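Picking a wall color, finally

July 26, 2021

The hallway and the back room have been the same white since we moved in, and I decided in the spring that this would be the year I painted them. Four months later I have a color. I haven't opened a can yet, but the color is settled, and a couple of people asked me how I got there, so I'm writing it down.

The mistake I made first was going to the store with no idea what I wanted. The paint counter at Wolmont has a rack of little cards that goes from the floor to above my head, and I took home a stack of them and taped them up in the hallway. They all looked fine. By evening they all looked gray. The hallway has no window of its own and gets its light from the back room, which faces north, so anything with blue in it goes flat after lunch. I took the cards down and did nothing for a few weeks.

Then I bought three sample pots. Two were from Balon and one was from Paiva. The Balon ones were a pale green and a sort of oatmeal, and the Paiva one was a brown that the card called a neutral. I painted them straight on the wall in patches the size of a dinner plate, and that was the second mistake. The patches were too small and the white around them made every one look darker than it was. Also, sample paint leaves an edge. I now have to sand three circles before I can do anything.

Ottar Granström, who painted houses for a living before his knees gave out, came by to return my ladder and looked at the circles for a while. He told me to get poster board, paint a whole sheet with two coats, leave a white border on it, and move it around. Put it behind the couch for a day. Put it next to the door trim. Look at it with the lamp on. I did that with all three and the green was out by the next morning. It made the floor look orange.

The oatmeal held up better than I expected. In the back room it was nearly the same as the white we have now, only less cold, and I couldn't see going to all that work for nearly the same. The brown was better. In daylight it's a tan, and at night under the lamp it gets warmer and a little bit red. My sister says it looks like a bank lobby. She may be right, but she has had yellow walls for as long as I can remember, and I have never said anything.

What made up my mind was how things looked in front of it. I held the poster board up behind the pictures we already own, the blue ones especially, and they looked better than they ever have on white. The frames stopped standing out so much. I had been thinking about the wall by itself all this time, when most of it is going to be behind something anyway.

As for cost, I had put aside 200 dollars for the whole job and I think it will come in about there. The ceiling paint is the part I forgot to plan for. The ceiling has a water stain from before our time – dry, I've checked – and it needs a stain-blocking primer first. I still have half a roll of good tape and the tray from doing the bathroom. The rollers I threw out, as they had gone stiff in the garage.

One thing I haven't settled is the trim. White trim against tan is the safe choice and probably what I'll do. Ottar says to paint it the same color as the walls in a shinier finish, and he showed me a house over in Trerudham where he did it that way. It looked good there. The ceilings in that house are a lot higher than ours, though, and I'm not sure it would work in a narrow hallway.

The plan is to start in September when it's cool enough to keep the windows open all day. I need to patch the nail holes before then, and find somewhere to put the bookcase – it doesn't fit through the hallway door without taking the shelves out. If anyone has a way of sanding sample paint off a wall without getting dust in the whole house, leave a comment.

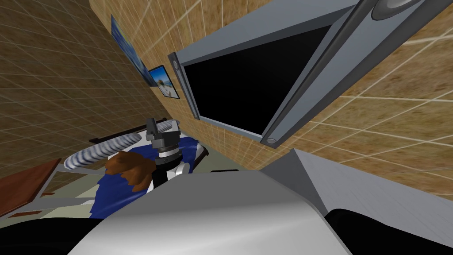
Blue picture and beach picture on a tan wall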